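Virstead Film Pages
Open Call: Two Staff Reviewers (Part-Time, Remote)

Virstead is hiring two reviewers. The work is paid, it can be done from anywhere with a decent connection, and it involves watching a large number of films that did not have to exist. If you've ever sat through the end credits of a direct-to-streaming submarine thriller because you wanted to know who was responsible for the sonar effects, please keep reading.

We are a small site. We cover new releases when the distributors remember we're alive, but most of our readers come for the back catalog: the war pictures, the courtroom dramas, the Italian westerns with four titles apiece, the made-for-TV disasters in both senses. We have been at it long enough that our reviews get quoted on the backs of DVD cases, usually with the second half of the sentence removed.

Both positions are open because two of our reviewers left in the same season, one to go to law school and one to make a film. We have agreed not to review the film. He has asked us several times whether we're sure.

The two jobs are separate. You can apply for either, or for both, but you can only have one.

Reviewer, New Releases and Festivals

You would cover theatrical and streaming releases as they come out, plus the Saltard festival in the fall. Saltard puts up its accredited press in the old customs building by the harbor, where the rooms are clean and the radiators have opinions. We pay for the train and the bed. You pay for your own coffee, which at Saltard is a serious line in the budget.

For this one we need somebody fast. A screening that ends at ten at night should be a readable review by noon. It doesn't have to be the final word on the film. It does have to have the director's name spelled right, and it should tell the reader whether to spend an evening on it before it gets to what you thought of the color grading.

Reviewer, Catalog and Reissues

You would cover discs, restorations and whatever turns up on the services. A good part of this is the Donuso list. Donuso, for those who haven't had the pleasure, reissues genre films in boxes that are heavier than the films. They send us everything. The transfers are excellent, the commentary tracks are long, and the booklet essays are often better than the thing they're about. You will be expected to listen to the commentary tracks. All the way through, including the ones where the moderator loses control of the producer.

For this one we need somebody patient, with a memory. If a supporting actor plays the same sergeant in five pictures, our readers know it already and will write in if you don't. They are polite about it the first time.

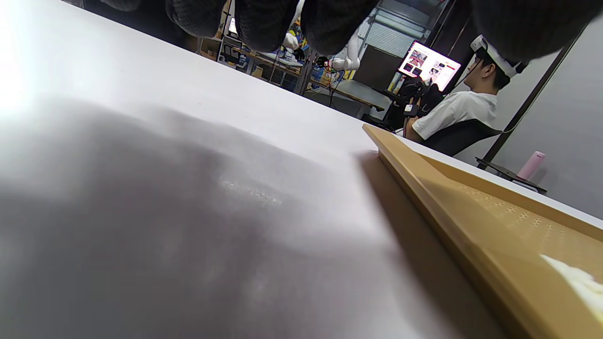
Posted by Seija Oksanen, Reviews Editor
15th May
Filed under: Work With Us, Site News

What you'd be doing

Each reviewer files 3 pieces a month. A piece runs long enough to say something and short enough that a person on a bus can finish it. If you think a film deserves more room, tell me before you write it and I'll usually say yes. If you tell me afterward I'll usually say yes too, but with a look you'll be able to sense through the email.

You would also take a turn answering the reader mailbag, join a call once a month in which we hand out titles and argue, and contribute to the yearly list. The yearly list is the most-read thing we publish and the one that causes the most damage to our friendships. New reviewers get a full vote. They also get a full share of the complaints.

We don't use star ratings. We tried them, and found that people read the stars and then wrote to us about things we had answered in the first paragraph. A review here ends when the reviewer has finished, and the reader has to work out from the sentences whether we liked it. Some find this unreasonable.

What we're looking for

You don't need a film degree. You don't need to have been published anywhere grander than a friend's newsletter. I came to this from a job in freight insurance, and the skill that carried over best was reading to the end of documents.

You should write plainly. If a film bored you, say which part and why. "Uneven" is allowed once per reviewer per year, and I keep track. "A love letter to cinema" is not allowed at all. The same goes for calling the city a character, unless the city has lines.

You should be able to like things. Applicants often send us demolitions, and some of them are very funny, but it is easy to be funny about a bad film and our archive is well stocked. What I can't get enough of is somebody explaining why a modest picture works: why the second-act argument lands, how an actor with four scenes makes off with the whole thing. If you can do that about a comedy, I will be especially glad to hear from you. Comedies are hard to review. You either spoil the jokes or spend six paragraphs assuring people that there are some.

You should be able to give away less of the plot than you want to. Our rule is that anything in the first reel is fair game and anything after it needs a reason. The rule is old enough that it says "reel."

A second language is useful for both jobs and required for neither. If you'll be reviewing a film through its subtitles, say so in the review. We had a bad week once over a pun that turned out to belong to the translator.

You need to be comfortable with being edited. I cut adverbs, I cut openings, and I cut the paragraph where you tell us about the first time you saw the director's earlier work at age eleven. I'll put it back if it's good. It has been good before. I'll always send you the edit before it goes up, and if we disagree on a matter of opinion, yours stands. It's your name on it. If we disagree on a comma, mine stands.

What we pay

Reviewers are paid per piece, at the rate given in the application pack, within the month of publication. Festival days are paid separately. Discs are yours to keep, though you'll find after a while that this is a storage question and has stopped being a perk. Tickets and rentals are reimbursed against a receipt. Popcorn isn't. This has been raised, and it was raised again at the last call, and the answer has not changed.

The first 13 weeks are a trial on full pay for both sides to see whether it suits. At the end of it we talk. Most people stay. One told us at that point that he didn't really care for movies, and we thought it was decent of him to say so.

Things we should be straight about

This will not be your whole income. It isn't mine.

Reader comments are open under every review and we moderate them for abuse, but not for wrongness. If you give a lukewarm notice to a tank film, you will hear about the tanks. You will learn that the ones on screen were postwar vehicles with plywood on them. You may come to enjoy this. I keep a folder.

We don't accept paid placement, and we don't show reviews to distributors before they run. Once in a while a publicist will be wounded on the phone. You can pass those calls to me.

Some months are thin. January is when the horror sequels come, and somebody has to take them. We draw lots, and I'm in the draw.

How to apply

Send me the following in one email:

A short note saying which job you want and what you've watched lately. I mean what you really watched, including the thing you had on while folding the laundry.

2 reviews written in the past year, published or not. One should be of a film you admired. They can be about anything, of any age, from anywhere, as long as it moves and somebody edited it.

The title of one film you think we got wrong, and a paragraph telling us so. Please don't be gentle. The archive is searchable and there is plenty of material. A popular choice is our notice of the Echeverría prison-break trilogy, which we called "sturdy," and for which we have been corrected by readers ever since. I'd ask you to pick something else only so that I have a little variety in my evenings.

No résumé is needed. If you send one, I'll read it, out of habit.

Applications close at the end of June. Everybody who applies gets a reply, and everybody who makes the shortlist is asked to write one more review, to a set title and a two-day deadline, for which we pay the normal rate whether or not you get the job. The set title will be a film I have chosen because I can't decide about it myself. If you can settle the matter, so much the better.

If you've applied before and not been taken, please try again. The last round was close, and one of the people we're replacing got in on his third attempt.

Questions about either job can go to me through the contact form, under "Jobs." Please don't use "General," which forwards to an inbox we share with the letters column and where a long correspondence about aspect ratios is still going on.

Seija Oksanen
Reviews Editor, Virstead

Related: How We Review / The Mailbag / Corrections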